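Section 4: Planning and budgeting your bench cell – before you order anything

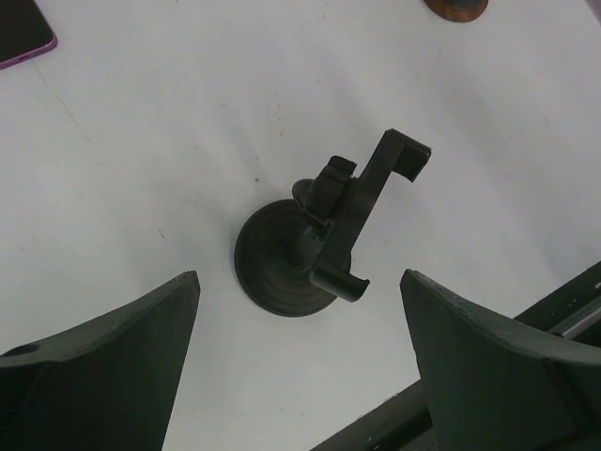 7 min read

Shares 30 | Comments 4

Read this section before you send a purchase order. Sections 1 to 3 told you what the arm does. This one is what it costs, what to buy first, what can wait. Written for small workshops and college labs setting up one table-top arm with a two-finger gripper and a wrist camera. If you're buying a full production line, wrong manual.

Last revised 12/29/18. Prices in pounds, without VAT unless it says so.

4.1 What you need in front of you

– the task sheet from Section 2 (filled in, not blank)
– a tape measure and a ruler with millimetres
– the Aruvbridge price list, current one
– the name of whoever signs off spending
– one each of the real things you want the arm to handle

That last one gets skipped. Don't skip it. Catalogue sizes are not enough, you want the object on the table.

4.2 Pick your starter objects

1. Choose the objects you want handled in the first three months. Write them down. Short list.

2. Measure each one at its widest and at the place you'd want the fingers to close. Two different numbers, usually.

3. Put each one on the table the way it will be presented. Standing, lying, whatever. Look at it from straight above, as the wrist camera will.

4. Sort into easy, awkward and later. A plain box is easy. A phone holder of the car-mount sort, standing on its suction-cup base, is awkward – wide round base, short stem, a long arm leaning off to one side with a jaw at either end. Ask where the fingers go. Round the base? On the arm? The answer changes which finger set you buy.

5. Check the base against the finger opening. In the view at the top of this section the gap between the two fingertips is wider than the suction-cup base. You want that margin on your own objects too. If the opening only just clears, count it as not clearing and move up a size.

6. Note the colour of each object and the colour of the table. Dark thing on a white top shows up well from above. Dark on dark, budget for a new table top or a mat.

NOTE: objects with parts that tilt or swivel should be listed twice, once for each position you expect. Easy to forget and it doubles the testing time.

CAUTION: suction cups. If an object has one and it sticks to the table, the arm will pull against it. Put "released from surface" on the task sheet as a starting condition, or plan for a textured top.

4.3 Work out the space

1. Mark the reach of the arm on the table with tape. Full circle, even if you only mean to use half.

2. Mark a second line inside it, a hand's width in. Work happens inside the second line.

3. Anything not part of the job is still an object as far as the camera's concerned. Phones, mugs, coasters. Decide now if the table is kept bare for each run or whether you want the clutter left in on purpose. Both are fine. Clutter means more set-up hours, put them in the budget.

4. Measure the door. One site ordered a Drurkum table that would not go through theirs and paid for a second delivery.

5. Find the sockets. Arm and computer should not share an extension lead with a heater.

4.4 The budget sheet

Copy the lines below into your own sheet. Figures are from the Ondieki workshop fit-out in November, one arm, one table. Yours will differ, the lines shouldn't.

Line A – Gripper, wrist camera and mounting bracket, sold as one kit: 2,804
Line B – Table, white top, fixed legs: 400
Line C – Spare finger set plus fixings: 319
Line D – Starter objects, bought in pairs: 30
Line E – Arm (buy or lease, see 4.5): get a quote
Line F – Computer: get a quote, or use one you have
Line G – Staff hours for set-up
Line H – Staff hours for upkeep, first year
Line I – Delivery and lifting

1. Fill in A to D from the price list.

2. Get two quotes for E. Same payload, same reach, or you can't compare them.

3. Fill in G honestly. Most people write down the day the boxes arrive and stop. You also need time for fixing the arm down, setting the camera, first grips, and the second go at all of that when the table gets moved.

4. Fill in H. If you leave H empty the sheet will look lovely and be wrong.

5. Don't net off savings on this sheet. Separate page. People who sign things off like to see cost on its own.

NOTE: objects in pairs (Line D) because you will want a spare of exactly the same one. Shops change stock. A new version with a slightly different jaw or base is a different object and you start testing agian.

4.5 Buy or lease

Lease if:
– you don't yet know the payload
– the project has an end date
– you've nowhere to store the arm afterwards

Buy if:
– the task sheet has more than a year of work on it
– you want to drill, paint or otherwise alter anything
– the lease terms ban third-party grippers (read them, many do)

Galance will lease the arm and let you buy the gripper outright. Common choice for a first cell. Ask for the wear terms in writing – scratches on the arm casing may be charged at return, and a used arm gets scratched.

CAUTION: do not sign a lease that starts on delivery of the arm if the table is on a longer lead time. You'll be paying for an arm in a crate.

4.6 Wearing parts

Fingers are a wearing part. Treat them like drill bits. The finger in the lower right of the photo has pale chips and scratches along its rim and that's an ordinary looking finger, the top face is the bit you see and the bit you care less about. Check the inside faces and tips.

1. Order the spare set (Line C) with the first order. Separate delivery costs more.

2. Label both fingers, left and right. Swap as a pair, never one.

3. Check tips at the start of each working week. Run a thumbnail along the edge, arm powered down. If it catches, look closer.

4. Log the change date and the hours run. After two changes you'll have a real number for Line H instead of a guess.

5. Table top counts as well. Smudges and fine scratches are normal on a white top and you can leave them. Wipe before a run, replace when marks start being picked up as objects.

WARNING: power off and isolate before touching fingers, for any reason. Paused is not off.

4.7 Lighting

Cheap to get right early, dear to fix late.

1. Aim for soft even light over the whole marked area. Faint shadows are alright. Hard ones aren't.

2. Look at the camera view with the room lights on, then with daylight coming in. If the two are very different, put a blind in the budget. Line J, add it.

3. Avoid a single spot lamp directly over the table. The gripper gets between it and the work.

4. Matte objects are kinder than shiny. If you get to choose, choose matte.

4.8 Order of purchase

Do it in this order. Changing it is where money gets lost.

1. Objects.
2. Table.
3. Lights and blind, if needed.
4. Arm, quote accepted but delivery date held.
5. Gripper kit and spare fingers.
6. Computer.
7. Release the arm delivery.

NOTE: if your year end forces you to spend early, buy 5 and 6 first and store them. They keep. Do not take the arm early.

4.9 Sign-off

Before the sheet goes up for approval, get someone who didn't write it to read it through. Darcy MacPherson checks ours and will look over yours if you bought through Aruvbridge – send the sheet and the task sheet together, she can't do much with one of them.

Tick through:

– every object measured by hand
– widest object clears the finger opening with room to spare
– door, floor and sockets checked
– two quotes for the arm
– lines G and H not empty
– spare fingers on the first order
– lease start date tied to the table, if leasing
– someone named for the weekly finger check

If any of these is blank, send it anyway with a note saying wich one and when you'll have it. A half-filled sheet with the gaps marked gets a faster answer than a full one with guesses in.

4.10 Common delays

Quote expired. They last a month as a rule. Ask for longer when you first request it.

Wrong bracket. The kit in Line A comes with one bracket. Tell the supplier the arm model before they pack it, even if the arm is still only a quote.

Objects changed. Someone in another department adds three new things to the list after the gripper is ordered. Go back to 4.2 and measure. If they fit, fine. If not they go under "later" until the next finger set.

No one free to receive it. The arm crate needs two people. Book them, write the names on the sheet.

Next: Section 5, Fixing the arm to the table.

Shares 30 | Comments 4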